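Nelik — «Bulen» (edición en CD)

Tercer disco de la cantante Nelik, publicado por el sello Flurnard. Pop en español con bases electrónicas y dos baladas a piano. Disponible en CD y en descarga digital.

Contenido
CD con 10 canciones, libreto con las letras completas y tarjeta con el código de descarga. La tarjeta tiene el tamaño de una de crédito y lleva el código impreso en el reverso.

Sobre el disco
Nelik empezó cantando en bodas y en bares de carretera, y sus dos primeros trabajos se vendían casi solo en los conciertos. «Bulen» es el primero grabado en un estudio grande. La producción es de Theerawat Sangkhawat, que también toca los sintetizadores. El bajo es de Rafia Farooqui y los coros son de Kulsoom Arain. La canción que abre el disco, «Qaisi», salió como sencillo en agosto y es la más bailable. El tema 9 es una versión nueva de una balada del primer disco, ahora solo con piano y voz.
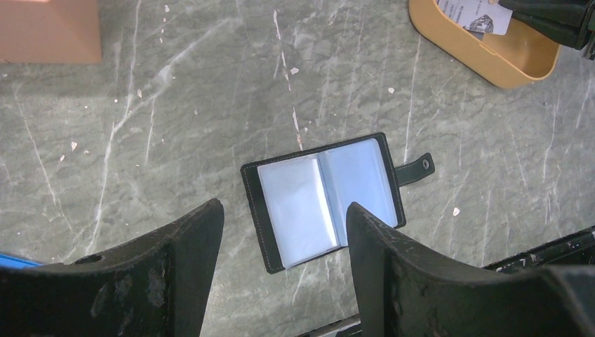

La tarjeta de descarga sirve para tres usos y no caduca. Da acceso a las mismas canciones en MP3 y en FLAC, más una toma en directo de «Qaisi» que no está en el CD. El código no se puede recuperar si se pierde, así que conviene guardar la tarjeta con otras del mismo tamaño. Un tarjetero con fundas de plástico transparente y cierre de broche, como el negro de la foto, es suficiente (no se incluye con el disco). Si el código da error al primer intento, compruebe que no ha confundido el cero con la letra O.

Ficha
Artista: Nelik
Título: Bulen
Sello: Flurnard
Referencia: 971
Formato: CD en estuche de cartón
Canciones: 10
Producción: Theerawat Sangkhawat
Mezcla: Apolinar Zepeda
Diseño del libreto: Sachiko Aoki
Idioma de las letras: español

Edición firmada
Hay 70 ejemplares con el libreto firmado por la cantante. El precio es el mismo que el de la edición normal. Para pedir uno, elija «firmado» en el desplegable antes de añadir el disco a la cesta — si la opción no aparece, es que se han agotado. No se hacen dedicatorias personales.

Envíos y devoluciones
Los pedidos recibidos antes de las 12:00 salen el mismo día laborable. El disco se envía en sobre acolchado. Se aceptan devoluciones con el precinto intacto. Si el CD llega con el estuche roto, escríbanos con el número de pedido y se lo cambiamos — no hace falta devolver el dañado.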